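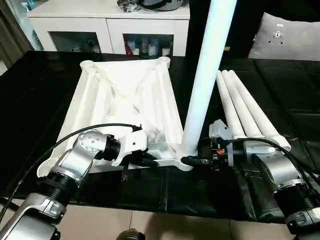
Host Site Check – Vestdale Exchange Students, June Intake

1. Dorm rooms, Wodstead hall: PASS. All 30 beds made up, smoke alarms tested. Lovely bright rooms!

2. Fire exits: PASS, with one fix. The door by the language lab sticks. Malcolm Goodall has the key.

3. Welcome packs: 6 short. Emergency numbers must be in both languages.

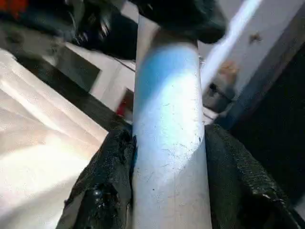 4. Culture night hall: the Losura dancers need clear floor, so please tape the cables before 7. Stand poles get checked too – a white tube with small dark specks and faint scratches is fine by me. Cracks are a fail. Room limit is 300, and I think we'll fill it!

Last updated: June

Contact the Malik Exchange Office | Back to top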